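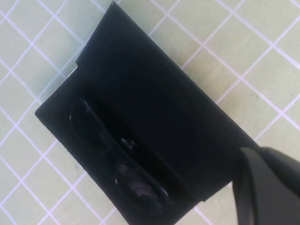

3. Carrying habits and the afterlife of the case

Figure 2. Dark sunglasses in a black rectangular case.

Most of the people we spoke with remembered quite well where they had bought their sunglasses, and a good many could tell us what the weather had been like that day, but hardly any of them had given a thought to the case that came along with the pair. We found this charming at first, and then rather useful, for the case turned out to be the better guide to how a pair was really used. A person who says she wears her sunglasses "all the time" may well mean that they live in the car from May onward, and it is the case, or the lack of one, that gives the habit away.

Our interviews took place over two summers with members of the Sisport walking club, who were generous with their time and even more generous with their coffee. We talked with 121 people in all, most of them in their own kitchens or hallways, and we asked each of them to show us where their sunglasses were at that moment. Following Gounder, we call this the resting place, and we keep it apart from the storage place, the spot where the owner believes the glasses belong. The two are often the same - a shelf by the door, say - but when they differ the owner usually laughs, and the laugh tends to be followed by a story.

We sorted cases into 3 kinds: rigid cases, soft pouches, and what one member cheerfully called "the sock." Rigid cases were praised for the way they protect the lenses and scolded for the room they take up in a jacket. Pouches traveled farther, and were lost more often. Several people owned a rigid case that now held something else entirely, among them sewing needles, spare keys and a set of watercolor brushes, while the glasses it was meant for rode around bare at the bottom of a bag. We have counted these as retired cases, although Greco (personal communication, 3 March 2025) would like us to call them promoted, and we have some sympathy with him.

Dal Bello's earlier work at Stenden treated the case as part of the packaging, to be thrown out or forgotten within 5 weeks of purchase. Our own visits suggest a slower and kinder fate. Owners kept cases long after the glasses were scratched or sat upon, partly from thrift and partly, we suspect, from a fondness for the snap of the lid. We return to that sound, and to what people told us about it, in Section 4.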